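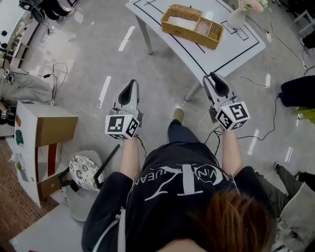 Sutrisno Siregar asked under our last post whether Dollow is still coming to consoles, and whether the small-team grant at Jiltgate will survive if it does not. Both questions deserve a full reply, so this thread will run longer than usual.

1/ Dollow remains in production for PC and for consoles. The PC version will be released first. The console versions will follow once certification has been completed, and we will not give a month for them until we have one we can keep.

2/ In May we told players that all versions would launch together. That statement was made in good faith and is now out of date. The post has been left up with a correction attached.

3/ The change concerns saved games. Dollow records the state of every canal, lock and mill in the valley, including those the player has left behind. On PC this is manageable. On two of the console builds, loading a late save took far longer than we consider acceptable.

4/ The programming team has rewritten how the valley is stored. Districts the player has not visited recently are now kept in a reduced form and rebuilt on approach. Testing continues. Saves from the public demo will not carry over, and we regret this, particularly for those who finished the demo more than once.

5/ On the grant. The Jiltgate Small Works Grant is held apart from the Dollow budget. A delay to the game does not reduce it. The next round will open as planned.

6/ The grant pays $4,000 to each selected project. It is intended for short games, interactive stories and playable sketches by teams of up to seven people. Solo applicants are welcome and have made up most of the previous rounds.

7/ Jiltgate takes no ownership of the work, no share of sales and no right of first refusal on a sequel. We ask for a line in the credits and one playable build at the end of the grant period. The build does not need to be finished.

8/ Several applicants have asked what "with studio support" means in the guidelines. Each project may book time with our staff in art, sound, programming and production. Bookings are made through the grant page and are limited to 16 hours per project.

9/ Those hours may be used all at once or spread over the period. They may not be transferred to another project. We were too loose on this point in the last round, and some teams waited weeks for a sound session as a result.

10/ Applications should include a short written description, a rough schedule and something we can look at or play. Paper prototypes are accepted. Please do not send a trailer made for this purpose. Trailers are expensive to make, and they tell the readers very little about how a game plays.

11/ Applications are read by Jiltgate staff together with two outside readers, who are paid for their time. Readers do not score projects by people they have worked with. Applicants will receive a decision in writing, and those not selected may request comments.

12/ A note on Szabó, the card game supported in the first round. It has left early access and is complete. The rules for three and four players were revised in the final update, and the tutorial has been replaced. Questions about refunds should go to the store where the game was purchased.

13/ We have been asked to confirm that Szabó will receive a printed edition. We cannot confirm it. The rights belong to its authors and the decision is theirs.

14/ Payment by Amex was failing in the Jiltgate web shop for part of last week. The fault was in our own checkout settings and has been corrected. Customers whose orders for the Dollow soundtrack or art book did not go through were not charged by us and may order again. The early price will be honored for them — write to the shop address with the email you used.

15/ Art books already paid for are being packed now. Orders containing both the book and the soundtrack will be sent as one parcel. If your address has changed, please update it in your account before the shipping notice arrives. We cannot redirect a parcel after that point.

16/ Returning to Dollow: players in the closed test will receive a new build shortly. It contains the rewritten valley, the second market town and a longer dry season. Ferry prices are still wrong in the northern district. This is known and does not need to be reported.

17/ What we do need are reports of stalled boats. Please include the save file and the name of the nearest lock. A screenshot alone is seldom enough to trace the fault.

18/ The grant page has been updated with the wording given above. The older guidelines remain available from the same page for teams still working under them — their terms have not changed.

19/ Replies to this thread will be read until 6 p.m. today. After that, please use the contact form and choose "Grant" or "Dollow" as the subject so that your message reaches the correct desk.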